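Visit report: Masar open lab, February session

We went to Masar for a look at how they write and check their rules for collecting handling data with hand-held grippers. Eleven of us went through, in two groups. The tour kept to one task, putting pens away in a cup, and the written practice behind it.

The task sheet is six lines long. The cup stays on the white surface, and anything dropped is left where it falls until the recording is closed.
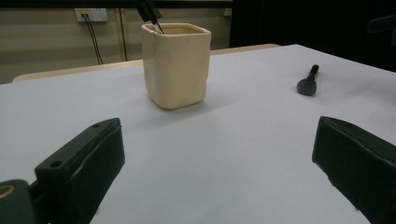 Rules worth copying

Finger pads are checked at the start of each shift and the result goes in the log, even if there's nothing to report. Cables stay behind the table edge. Takes that break a rule are labelled and kept - Doteo used to delete theirs, and now does the same as Masar. The archive for this task holds 571 takes.

Between takes the operator backs the gripper off from the cup and holds it open over clear table.

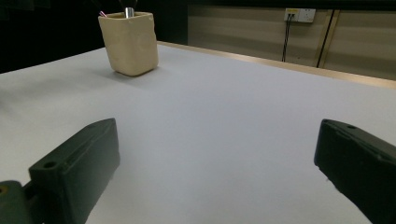

Who can change a rule once collection has started?
Only the shift lead, in writing, and the change applies from the next batch - never partway through one.

Our next visit is to Senden, where the group size is limited to 12.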